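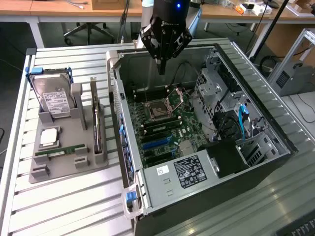 Unit 3: The Memory Hierarchy, or Why Your Computer Spends Its Life Waiting

Welcome back! Last unit we built a tiny processor on paper and got it to add two numbers. Now we ask where those numbers come from, and I think this is the most fun question in the whole course, so bring coffee and a pencil.

The problem in one paragraph

A processor is fast. Main memory is slow by comparison, and a spinning hard drive is painfully slow. If the processor had to go to the drive for every single value, it would sit idle nearly all the time. So designers put a few layers of storage in between, each one bigger and slower than the one above it, and they try to keep the things you need soon in the small fast layers.

From the top down:
Registers (inside the processor, a handful of values)
Cache (also on the chip, usually split into levels)
Main memory, or RAM
Solid state or spinning drive

Learn that order cold. It comes up in every unit from now until April.

Why it works at all: locality

Programs are creatures of habit. If you used a value a moment ago, you'll probably use it again (temporal locality). If you used a value at one address, you'll probably want its neighbor next (spatial locality). Think about a loop that adds up a list. The running total gets touched every time around, and the list items sit side by side in memory. Both kinds of locality in four lines of code! I still get a kick out of that.

Caches take advantage of the second kind by loading a whole block at once, called a line. Ask for one item and its neighbors come along for the ride.

Hits, misses, and the one formula you need

A hit means the value was already in the cache. A miss means we had to go down a level.

Average access time = hit time + (miss rate x miss penalty)

Worked problem. The Pernura is our paper machine for this course. Its cache takes 3 cycles to check, and a miss costs another 60 cycles. Suppose one access in ten misses.

3 + (0.1 x 60) = 9 cycles

Now cut the miss rate in half:

3 + (0.05 x 60) = 6 cycles

Same chip, same memory, and the average access got a third shorter. You can often get that kind of gain just by changing the order of two nested loops. Try it on your own laptop with a big grid of numbers: go across the rows, then go down the columns, and time both. Check how your language stores its grids first, as some go row by row and some go column by column.

A common mix-up

Students often write "memory" when they mean "storage." RAM forgets everything when the power goes off. A drive keeps its data. On the quiz I'll mark these as different words, so pick the one you mean.

For next time

Read chapter 13 of the course packet, skipping the section on virtual memory (we'll do that together). Do the Satley worksheet, both sides. Problem sets go in the box outside room 441 before 5 p.m.

If you want a stretch problem: give the Pernura a second cache level that takes 13 cycles to check, and work out how often it has to hit before it's worth having.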